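About the Cedevura Society

The Cedevura Society exists to keep people reading Veronica Matei, who wrote eleven detective novels, two books of verse and a great many letters to her local newspaper about buses. We are a literary society in the old sense. There is a newsletter, there are talks, and the biscuits are better than they were.

How we started

Cedevura is the seaside town where Matei set nearly all of her fiction. It can't be found on a map, though several of our members have looked. She based it on Drarton, where she was born over a chemist's shop and which she left at the first opportunity. Drarton has forgiven her enough to name a car park after her.

The society began when Iulian Manole, then teaching English at Drarton High, put a card in the library window asking whether anyone owned a copy of The Andau Ferry. He hoped to borrow one. He got 25 replies, all from people wanting to borrow his.

What we do

We publish The Ferryman each March and again later in the year, when the editor is ready. The editor is Sânziana Ilie and she will not be hurried. Recent numbers have covered Matei's quarrel with her first publisher, the missing chapter of A Colder Harbour, and whether Inspector Qiu is left-handed. (He is in the first four books. After that he seems to have changed his mind.)

We also look after the Matei letters, 602 of them, on loan from her niece. Laurențiu Pană is transcribing them and has reached 200. Her handwriting was small at the best of times and got smaller when she was cross, so the ones about her reviews are slow going.

Talks begin at 7 p.m. in the upstairs room of the Drarton library. There is a lift, and it usually works. Non-members are welcome and will be asked to join only once, politely, near the coat rack.

Who we are

Bianca Bălan is our president and wrote the introduction to the reissued Andau Ferry. She came to Matei by way of a box of paperbacks at a garage sale and has never quite got over the last page of the third one. Membership stands at around 85, spread over four countries and one lighthouse. 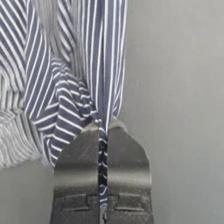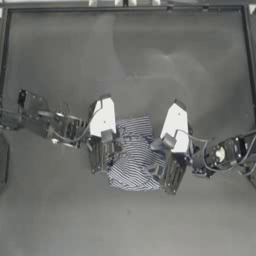

Joining and getting in touch

Membership runs from March to March and includes both numbers of The Ferryman, postage paid. Forms are at the library's front desk, or write to the secretary care of the same address. If you own a first edition of A Colder Harbour with the grey dust jacket, please write sooner.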